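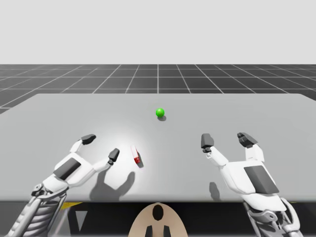 ## Getting the kitchen table ready for exam season

My youngest sits her final maths and chemistry papers this year, and we don't have a study. We have a kitchen table. It has to do for breakfast, past papers and tea, so over two kids I've picked up a few tricks (some of them the hard way!).

**Pencil smudges.** Graphite gets ground into a pale tabletop faster than you'd think. A soft white eraser lifts most of it, then a damp cloth with a drop of dish soap. Don't go at it with the scourer, I did that once and the dull patch is still there.

**Biro and highlighter.** Dab with a little methylated spirits on a cotton bud, and try it under the edge first. Highlighter usually comes off with plain soapy water if you catch it the same day.

**Past papers.** We printed 276 pages in February and they were everywhere by the end of the week. I now use 2 dish racks, the cheap upright sort, one for papers to do and one for papers that need marking. They lift off the table in one go when it's time to eat.

**Formula sheets.** Tape them inside the pantry door at eye level. Mine got read every time somebody went looking for biscuits, and when they're splattered you just print another. Painter's tape won't pull the paint off.

**Timing a practice paper.** Use the oven timer and put the phone in the bread bin with the lid down. My neighbour Hanne Salminen swears by a wind-up egg timer but the ticking drives my daughter up the wall.

**Snacks that don't wreck the page.** Cheese cubes, grapes, plain crackers, apple slices with a squeeze of lemon so they don't go brown. Nothing with orange dust on it! I bake a tray of oat slice too, 400 g of rolled oats to a big tin, and it freezes well already cut.

**Wobbly table.** Slide a folded bit of cardboard under the short leg for now, then glue a felt pad on once exams are over. Writing on a rocking table is miserable.

**Calculator keys.** Take the batteries out and run a barely damp cotton bud between the buttons. Let it dry overnight before the batteries go back in, and pop a spare set in the pencil case while you've got the drawer open.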